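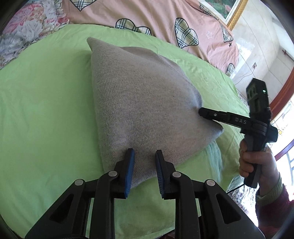
Adjunto 1: cojín de punto gris sobre la sábana verde lima

Incidencia 152 · Ropa de hogar · Funda que se deforma
Estado: resuelta

Mensaje inicial, Josué Araújo

Buenas tardes, y gracias de antemano por la paciencia, que ya sé que me enrollo. Les escribo por el cojín cuadrado de punto gris de Cluketti que pedí en julio para el cuarto de invitados. El tacto me encanta, de verdad, y con la sábana verde queda alegrísimo (mi hermana dice que parece una lima con sombrero, pero ella es así). El problema es que las esquinas se me quedan en punta, como orejas, y en cambio los lados se abomban con el relleno. Lo ahueco por la mañana y por la noche ya está otra vez igual. Lo he girado, lo he sacudido en el balcón y hasta lo dejé una tarde entera debajo de dos mantas dobladas, sin ningún resultado. ¿Es la funda, que se ha dado de sí, o es que el relleno viene mal repartido?

Respuesta, Soporte Otbridge, 10:40

Hola, Josué, ¡qué bien explicado todo! Antes de pensar en un cambio, ¿podría sacar el relleno y medir la funda vacía, estirada sobre la cama pero sin tirar de ella? Mire también si el relleno tiene las cuatro esquinas llenas o si se le ha ido todo hacia el centro, cosa muy habitual en los cojines que viajan comprimidos.

Josué Araújo, 17:15

Medido con la cinta de costura, que me costó lo mío encontrarla. La funda está perfecta, igual por los cuatro lados. El relleno, en cambio, era una pelota: las esquinas casi vacías y en medio un bulto bien duro.

Respuesta, Soporte Otbridge, 17:50

Pues ya lo tenemos. Deshaga el bulto con los dedos, a pellizcos y con calma, y vaya empujando la fibra hacia cada esquina. Después meta primero las dos esquinas del fondo, sujételas desde fuera y cierre. Si dentro de unos días vuelve a apelotonarse, le mandamos un relleno nuevo y se queda usted con la misma funda.

Josué Araújo, 21:05

Tardé casi 13 minutos y acabé con pelusa hasta en las gafas, pero ha quedado precioso. Pueden cerrar la incidencia, y un abrazo muy grande a todo el equipo.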